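From the Lurkesau Guest Letter
Getting to Lurkesau in the quiet season

Many readers have written to ask if it is worth coming to Lurkesau after the summer boats stop. My answer is yes, but you must plan the trip a little differently, and I will try to explain how.

The summer timetable ends on 19th October. After this date the boat across the lake does not run, and the only public way into the village is the bus from Eltach. The bus leaves from the stop behind the station, not from the large stop in front where the city lines are. There are 7 buses on a normal day and four on public holidays. Please check the sheet on the post before you walk away from it, as the holiday times are printed on the back side and many people don't see them.

If you come by train, buy your ticket through to Lurkesau and not only to Eltach. The through ticket is valid on the bus, and it is cheaper than two separate tickets. The driver can sell you a single ticket, but he cannot take cards. Large suitcases go in the side compartment, and you must open it yourself. Bicycles are not taken in winter.

For those who drive, the road over the Leka pass is open in most weeks, but it is a high road (2,420 meters at the top) and it can close in the evening with very little warning. I would not use it after dark if you do not know it. The valley road is longer, but it is flat and it is cleared early in the morning. Parking near the church is free from now until the end of February. In summer this is a paid place, so the machine is still standing there, but it is covered.

Where to sleep is the next question. The two hotels on the lake side close for a part of the winter, and this year they close at the same time. The rooms and apartments in the upper village stay open. Most of the owners ask for a stay of more than seven nights at New Year, and for other weeks you can usually book two or three nights. Ask before you pay if heating is included in the price. In some older houses it is counted separately, and guests are surprised by it on the last day. Ask also about bed linen and towels – some apartments give them, some rent them, and the booking pages do not always say it clearly.

Restaurants are fewer in this season. The bakery is open every morning and has hot soup at noon. Mandance, the small restaurant next to the old mill, serves dinner on most evenings, but the kitchen closes early, so it is better to call in the afternoon and reserve a table. The village shop has a long lunch break. If your bus arrives in this time, bring something to eat from Eltach.

The lake path is open on the north side the whole winter. On the south side, a part of it is closed because of falling stones, and the signs are serious. Good shoes are enough for the north side in dry weather. With snow, you can borrow poles at the visitor office for a small deposit.

Next month I will write about the sled trail and the evening bus. If you have a question about travel to Lurkesau, you can answer this letter and I will read it – it can take some days.

Surachet Klinhom

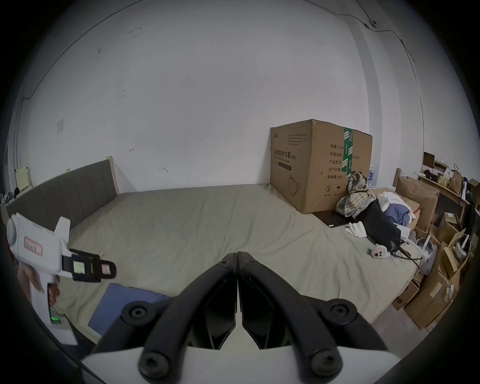
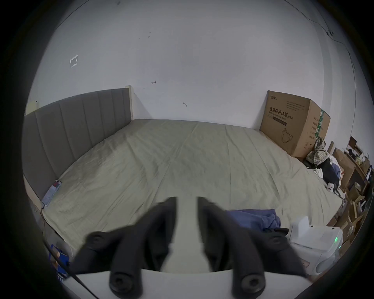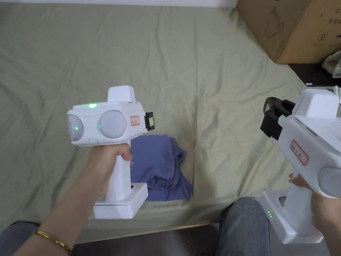
Hand-held grippers at the bed, in three views.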